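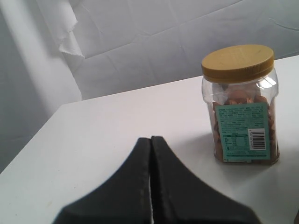

Tips for recording jar demonstrations at home

I have been paid to teach a robot arm to pick up groceries on and off since February, and most of the advice I was given was wrong or went stale within a week. The people selling these kits will tell you that fifteen good examples are enough for a new object. Try it, then move the jar a hand's width to one side and watch. My own rule is 300 per object before I believe anything, and I still don't believe much.

These are the habits I have kept.

Start each take with the fingers almost shut and well short of the jar. If you begin with them wide open and already lined up, the system only learns the last bit of the job, and you'll find that out after you have packed everything away.

Clear the table. One jar, plain white top, plain backdrop. Remzi Toprak, who checks my uploads, would like clutter from the first take "for variety". I put clutter in later, once the plain version works. We have not settled this.

Creases in the backdrop don't matter as far as I can tell. I ironed mine once and it made no difference to anything. Shadows do matter. If you record by a window, the jar's shadow swings round during the morning and you end up with two different sets of examples pretending to be one.

Clear plastic is a nuisance. Choose a jar with a big label and a coloured lid while you are learning, and leave the bare see-through ones for another month. A ribbed lid gives the fingers more to hold, if you are lifting from the top. A square body is easier to grip than a round one when you come at it straight, and worse when you come at it from a corner, so turn the jar between takes.

Keep the jar full. A half-empty one shifts its weight as it lifts, and that is a separate lesson.

Don't delete every failed take. I used to. Solange Rezende talked me into keeping the ones where I missed and then recovered, and I grudgingly admit the arm got less stupid afterwards. Throw out the ones where you dropped the jar and swore.

Stop after an hour. Your hands get lazy and the arm copies lazy hands very well.

As for the claim that 1000 takes will cover "any jar in the kitchen", I have done it, with 3 jars. It covers three jars.

Last updated: May 4, 2024

Related
Getting sticky label glue off plastic
Warero or Plironton: which table clamp slips less?
Storing nuts so they stay crisp
Stopping a backdrop from sagging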